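# The Sock Line

Najwa Moussa does not own a dryer. She got rid of hers four years ago when it stopped heating, and the repair estimate came in at 300 dollars before parts. She put up a rack in the back room and figured she would buy a new machine in the fall. She never got to it.

What she has in that corner now is a wooden rack, a bag of clips and a strong opinion about socks.

"Shirts will dry anywhere," she says. "You can hang a shirt on a doorknob. Socks are where people give up."

Socks are a small item with a lot of fabric in them. A ribbed cuff is thicker than the body of most T-shirts, and the heel and toe are often thicker still. Fold a sock over a rail and you get two layers of that pressed together with no air in between. The outside feels fine by evening. The toe is still damp the next day, and by then it has started to smell.

The fix is old and cheap: hang each sock from one end, by itself, so that the air can get at it. The clip hanger does this. It is a plastic frame with a hook at the top and small clips along the bottom, and it can be found in most places in the world where people dry clothes in apartments. In this country it has always been a harder sell.

Wissam Mahasneh has carried them in his housewares store for as long as he has had the store. For years he sold a few a month, mostly to people who had grown up with one. This past year he sold 449. He credits the electric bill.

"They come in for a rack," he says. "Then I ask them where the socks are going to go."

He stocks two kinds. One is the Toltov, which folds flat and has stiff clips. The other is the Zollow, which does not fold and costs a little less. He uses the Zollow at home. His view is that a folding hanger has a hinge, and a hinge will break if you leave it near a window for a couple of summers. The sun makes the plastic brittle. He has had customers bring back a hanger in two pieces and ask for the same one again.

## Cuff up or toe up

There is a disagreement here and it isn't going to be settled in this magazine.

Agustina Mansilla, who ran the laundry at a small hotel and now teaches a Saturday-style home care class at a community center, hangs by the toe. Water runs down toward the cuff, which is open, and the weight of the wet sock doesn't pull on the elastic. She also says clip marks don't matter at the toe, where they end up inside a shoe.

Moussa hangs by the cuff. The toe is the heaviest part, she says, and it pulls the sock straight. She doesn't like turning them over when she takes them down. She has heard the argument about the elastic and her socks have held up.

Both of them agree on the step before that, which many people skip. A sock comes out of the washer twisted and partly inside itself. Lay it on a table. Pull the toe out until it has its shape back, run a hand down the ribs and open the cuff with your fingers. If the cuff has a contrast band, get that flat too, or it dries with a curl in it that will be there until the next wash. It takes a few seconds per sock. Mansilla has her students do it on a tablecloth or a towel, since a wool sock will snag on a rough board.

Color is less of a problem than people think once the wash is done. A red sock that was going to bleed has usually done it in the machine. The risk on the rack is contact. A wet red sock leaning against a wet white shirt can leave a mark, so keep a clip or two empty between them the first few times.

The other thing is spacing. A hanger with every clip filled dries slower than two hangers half filled. If the rack has a rod under the top bar, hook the hanger there so the top bar stays free for longer pieces.

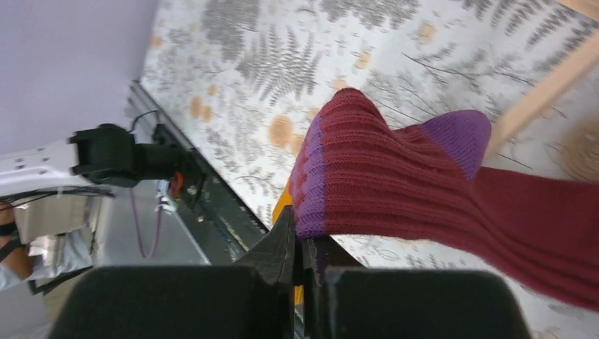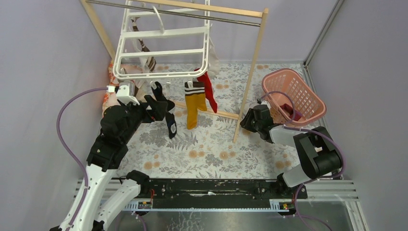
Wood or metal is the next question Mahasneh gets. He sells more metal. It is lighter and easier to move from room to room. He likes wood for anyone who plans to leave the rack standing in one place, and pine is the cheapest of the woods. Bare pine will take up some water from wet clothes. It will also give color back, in his experience, if something dark has been left on it too long. He wipes his down once a month and has sanded it once.

Nithin Kamath bought a pine rack from him last September and added a small fan from Kong, set on low and pointed past the clothes at the wall. He had tried pointing it straight at them and the socks swung into each other. With the fan running, a load he hangs after dinner is ready before he leaves for work. Without it, the cotton is ready and the wool is not.

Kamath lives in two rooms, and humidity was his worry. He cracks the window even in cold weather. His landlord, Sawsan Semaan, asks all her tenants to do the same and gives them a moisture meter made by Zidex to keep on the shelf. If it stays high through the morning, she wants to hear about it. She has repainted one bathroom because of indoor drying and would like to leave it at one.

She also asks them to put something washable under the rack. A printed mat or an old cloth is fine. It catches drips, and when a sock falls off its clip it lands on something clean.

They do fall. Cheap clips lose their grip, and a heavy hiking sock will work its way out of one by its own weight. Mahasneh sells replacement clips in bags of four. Moussa doesn't buy them. She takes clips off an old hanger with a cracked hook, which she keeps in a drawer for that purpose, and when that one is stripped she'll go and get another Zollow.

She has looked at dryers again, once, over the winter. The one she liked was too wide for the closet by an inch, and by then she had the rack where the closet door opens anyway.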